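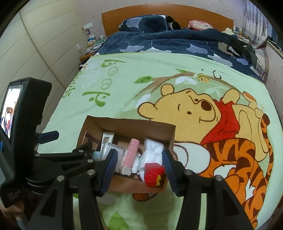 Figure 4.1 A hand-held gripper holding an open carton over a bed. Both finger pads are on the box; the contents are held by nothing but the box.

Chapter 4
Holding Things Properly: Rules for Grippers in Other People's Homes

Every standard begins with somebody's dropped object. The handling code used at Lellholm began with a jar of buttons, which is why its first clause still mentions buttons and why new staff assume it was written by a tailor.

By the end of this chapter you should be able to write a handling rule that a tired person can follow at 10 in the evening, and to tell it apart from a rule that merely sounds responsible. "Take due care" belongs to the second kind. It has never stopped a box from falling, though it has settled several arguments about whose fault it was.

4.1 The load and the things inside it

Look at Figure 4.1 again and ask what is being gripped. A beginner says a box. Mahlet Demissie, who drafted most of the Kumsa guidelines, would say a box, a squeeze tube, a hair curler, a plastic bag and a small toy serving of fries, all of which have their own ideas about gravity. The pads press on two opposite sides of the cardboard. Squeeze harder and the walls may bow; squeeze less and the carton may slip. Tilt it and the contents join the discussion.

For this reason the guidelines treat an open container as a separate class of load, with three rules of its own:

Rule 1. Grip on opposite walls, below the rim.
Rule 2. Keep the opening upward. A tilt is allowed if nothing inside shifts towards the rim.
Rule 3. Travel low, over something soft if the room offers it.

Rule 3 is the one students argue with. A fleece blanket is a forgiving place to make a mistake, and Winnie the Pooh has presumably seen worse. Soft surfaces also ruck up and catch on fingers, so the rule says "over" and does not say "on". Setting down is dealt with in 4.4.

4.2 Whose bedroom is it?

Factories are tidy because people are paid to tidy them. Bedrooms have plush toys, water bottles and trailing cables, and the householder likes them where they are. The first Unenlow code ran to 24 pages and required all surfaces to be cleared before work began. Sosina Ayele, asked to try it out, spent her morning clearing surfaces and did no work at all. The second edition asks the operator to look round the room, agree what may be touched, and leave the rest alone - a shorter document, and one that people have been known to read.

Before going on, take any open container near you, note what is in it, and write one sentence saying how it should be carried. Keep the sentence. You will be asked to break it in Section 4.3.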